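Plestel play fruit with wicker basket: review

Play food and pretend kitchens
Reviewed by Thư Ninh
19 August 2023

We have been through a fair amount of pretend food in our house. The wooden sort lasts but chips, the felt sort goes grey, and the thin hollow sort gets trodden on and never goes back to its proper shape. The Plestel set is moulded, with a smooth outer surface, and sits somewhere in the middle on price. I bought mine in May from Trovesbridge, who sell it together with a wicker basket. You can get the food without the basket for less.

It came in a plain brown box with a paper sheet listing what should be inside. The sheet was the only paperwork. There are no instructions, and none are needed. Delivery took 10 days, which was longer than the website said, and the box had a dent in one corner, but nothing inside was marked.

The banana is the piece everyone picks up first. It has a good curve to it, a blunt end and a narrow stalk, and the yellow is a bright, even colour with no brown specks. Some people will want the specks. I prefer it clean, and my daughter, who is two and a half, knew what it was from the other side of the room. It has a bit of weight to it, so it doesn't skitter off when it is put down.

The avocado is a half, and it stays a half. There is no second piece to go with it and the stone does not come out. I had assumed it would, and I spent a minute or so trying to lever it with my thumb before I gave up. If you are after the kind of food that is stuck together and then cut with a toy knife, this is the wrong set. What you do get is a nicely coloured piece, with a green rim running into a paler middle and a shiny brown stone sitting slightly to one side. 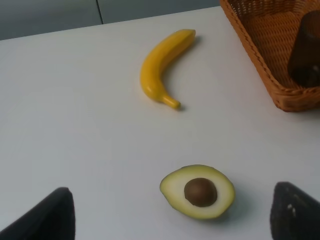
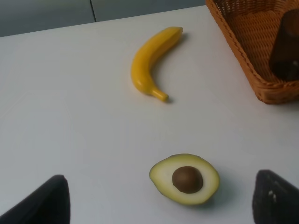
Both pictures: the banana and the avocado half on the table, with the basket in the top right corner.

The basket is better than I expected for the extra money. It is properly woven, with a thick rim, and the colour is a warm brown that looks all right left out in the living room. I ran my hand around the inside before handing it over and found one sharp end of cane, which I snipped off with nail scissors. It has not snagged on anything. Crumbs do get into the weave and the only way to shift them is to turn it over and bang the bottom.

Cleaning the food is easy. I wipe it with a cloth and washing-up liquid and leave it on the draining board. Jam came off the banana without leaving a mark. The avocado takes a little longer – there is a slight groove where the stone meets the flesh, and yoghurt gets into it. A soft toothbrush does the job. Ballpoint pen did not come off completely, though it has faded.

After three months of being dropped on a kitchen floor, the banana has one small scuff near the tip and the avocado has none that I can find. The colours have not changed, and the basket lives near a window.

For comparison, my neighbour Raghavendra Palaniappan has the larger Trondthorpe set, which runs to 54 pieces. His children have more to play shops with, but the pieces are smaller and a good many of them are under the sofa. We borrowed it for a weekend. My daughter tipped the lot out and then played with the same few things. He also has a Nair fruit bowl set, which I have only seen on his shelf, so I can't say much about it beyond the apples looking rather orange.

I have two complaints. The first is the smell when you open the box, which took roughly a week to go with everything left out on a windowsill. The second is that Trovesbridge do not sell single pieces, so if you lose the banana you have to buy the set again. I emailed to ask and got a polite no.

Good: solid feel, clear colours, wipes clean, decent basket
Less good: smell at first, no spares, avocado stone is fixed
Score: 80 out of 100
Would I buy it again: yes, with the basket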